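Subject: Re: [playtable] donut sets and what to serve them on
List: Drundside play kitchen swap list
Sent: 9:40 pm, December

On the playtable list, a member wrote:

> We finally got a set of toy donuts for our play corner and the kids
> dump them all in one heap and walk off. Is there a trick to it? Do
> you put out real plates or the little plastic ones? And is it worth
> buying more donuts, or more things to go with them? Our budget is 14
> dollars until spring.

Oh, I have been waiting for somebody to ask about donuts! Spend the 14 dollars on plates. The donuts are the easy part, and you probably have enough of them already. What gets the game going is having somewhere to put them - a dish that means "shop," a dish that means "mine," and a mat that means "sit down, your order is coming."

We have had a donut table going at the Lollville playroom since the fall and I love it more every month. The mix I like best is a shallow red bowl, a wide white plate and a dark navy woven placemat, the round coiled kind. The navy is wonderful under anything pale, and the frosting colors just pop next to it. 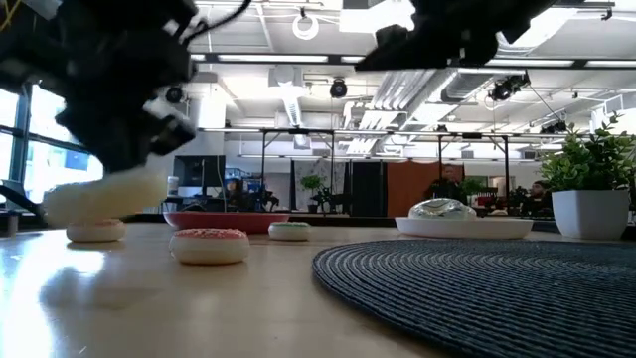 Posted by the list co-moderator
Play kitchen shelf, Lollville playroom

Back to your heap. Ours did that too, and what helped was starting with very few out. A pink frosted one, a green one, a white one, then stop. The rest wait in a tin on the shelf (ours says Flodano on the lid, it used to hold crackers) and whoever is the baker gets to fetch more when an order comes in. I like to have one big donut with sprinkles in with the small ones, because then there is something to argue over, and arguing over who gets the big one is about half of the game!

Foil is the other thing I would push on you. A crumpled ball of aluminum foil on a white plate has been a baked potato, a burrito, a moon rock and a "surprise." It costs next to nothing and when it gets ratty you make another. Crumple it fairly tight, though - the first ones I made shed little flakes all over.

As for color, try a pink plate if you can find one secondhand. Kids here go straight for it, and it turns sorting into something they think up themselves.

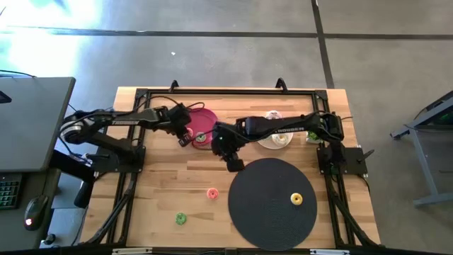 After that they usually want to do the whole thing over with the colors swapped, greens on white and pinks on pink, and then somebody opens a second shop at the other end of the table and the prices get silly. Last month a single plain donut was 233 dollars, and it sold.

If your donuts come from the Obi bin at the Drundside swap, check the rims before you take them home. I found 6 good ones in there and passed on a couple with tape residue that would not come off. Warm soapy water and an old toothbrush did the rest, and I left them on a towel overnight.

One more thing on plates: low ones. Anything with a tall side hides the food and the little ones stop looking in it.
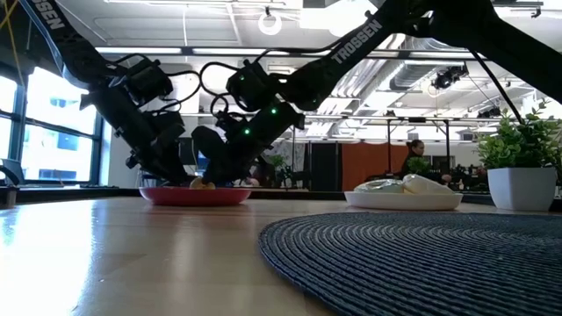 Does the woven mat hold up, or should I get something wipeable?

Ours has held up very well with dry pretend food, and I just shake it out the back door at cleanup, but if you let them use real water in the cups I would go wipeable.

I have a spare red bowl if you want it, bring a bag to the next swap.

> Also, is there an age where they lose interest in this stuff?

Not that I have seen yet!

--
To leave the playtable list, reply with "leave" in the subject line.
Digest goes out every 21 messages.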